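Sorting and kitting small parts: stuff people ask me

What goes in the metal tray?

One kit at a time, that's my whole rule! I line it with plain white paper because thin wires vanish against shiny steel. Lift a harness by its sleeve, never by the terminals.

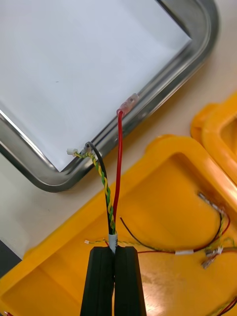 Do boards and harnesses share a bin?

Nope. Round red boards get a yellow tray, harnesses get another, and they only meet on the paper in the middle. I get my trays from Prindard (a pack of 300 bags from Noiphan covers the finished kits).
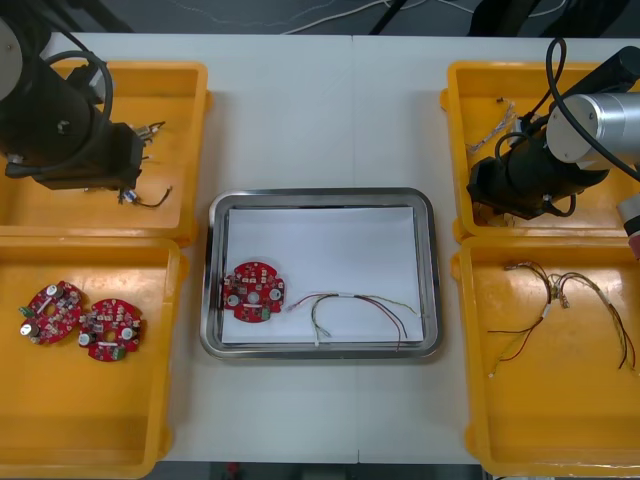 How do you keep solenoids from tangling?

Lay them down with space between and let the leads arc away from the bodies. I write on the metal with a black marker too, so I can tell twins apart.
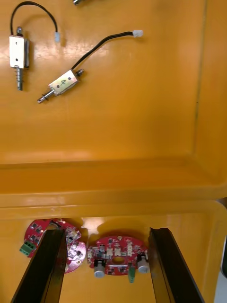

If a lead does knot up, work from the plug end and go slow. Tugging at the body end is how I wrecked one last June, and the replacement took forever to come from Trosus.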